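Brundora Loose Leaf Starter Kit
Home > Tea > Kits and gifts

I put this kit together for my mum. She'd been drinking the same supermarket bags since I was in primary school and she flatly refused to believe that loose leaf was worth the mess, so I packed up a box of the teas I thought might win her over, and it worked so well (she now rings me to complain when she's running low!) that it went into the shop that November with hardly a change.

What you get
3 pouches of tea: Plillcombe Breakfast, Majali Spice and Skulthorpe Green
1 stoneware pot with a basket infuser, holds enough for two good mugs
1 brewing card, in my handwriting, sorry
Free refill on the first pouch you finish

Plillcombe Breakfast is the one to open first. It's a strong, malty black tea and it takes milk without going grey and sad. Majali Spice is my favourite, heavy on the cardamom with a bit of black pepper at the end, and I'll happily drink it with honey at ten at night even though I know better. Skulthorpe Green is the fussy one. Let the kettle sit for a few minutes first or it goes bitter, and please don't write to me about it until you've tried that.

Colour choices for the pot are oatmeal, moss and a dark blue that Nadine Fakhoury glazes for us. The blue varies a fair bit from one firing to the next. I love that about it but if you want two that match, order them together and leave me a note at checkout.

How much tea to use
Everybody asks me this one. The card says one heaped teaspoon per mug and one for the pot, and that's fine for the breakfast blend. The green is lighter and fluffier, so a heaped spoon of it weighs next to nothing and you'll want a bit extra. 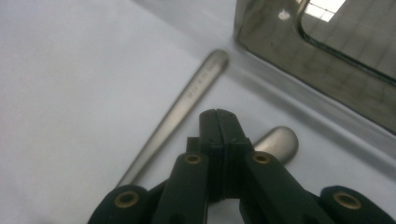

With the spice blend, give the pouch a shake before you scoop, as the cardamom pods all sink to the bottom and the last few cups end up tasting like a curry. Brew it for 6 minutes if you're adding milk, less if you're not. Second steeps are good too, just leave them longer.

Care
The pot goes in the dishwasher, the infuser basket is better off rinsed by hand. Tea stains come out with bicarb and a soft cloth. Don't put the pot on the stovetop, ever.

From people who've bought one
"Bought the moss one for my sister and then had to buy another for me. The spice is gorgeous." Rosimeire Brandão
"Lovely tea, lid is a touch loose when you pour the last bit." Fadime Soylu

Fadime's right about the lid, by the way. The newer pots have a deeper rim and it sits much better. If yours is one of the older ones, send me an email and I'll post you a new lid.

Gift wrapping is available, brown paper and cotton string only. Usually posted within 3 working days.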